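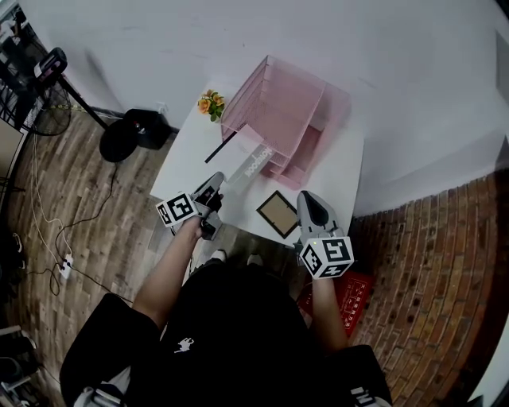

How long should you keep household papers? Tax returns and the receipts behind them should stay in a folder for at least three years, and papers for a house you still own should stay put until after you sell it.

Search articles Search

Gisela Ibarra started sorting her late aunt's papers in December. There were 14 boxes in the spare bedroom, and the oldest held gas bills from an apartment the family left decades ago. Her aunt had kept the envelopes too.

"I thought I'd do it in a weekend," Ibarra says. She gave herself 20 minutes an evening instead, and made one pile for things with a signature on them.

Most of the rest was shredded. She kept the deed, the pension letters and about 2,000 pages she hasn't read yet – mostly letters in Polish from a cousin, Kazimiera Sadowski.

Get our weekly newsletter. Enter your email address Sign up

Bank statements are easier. If the bank keeps them online, download a copy before closing the account – access often ends with it. Warranties can go when the appliance does. Ibarra found one for a toaster, stapled to the instructions.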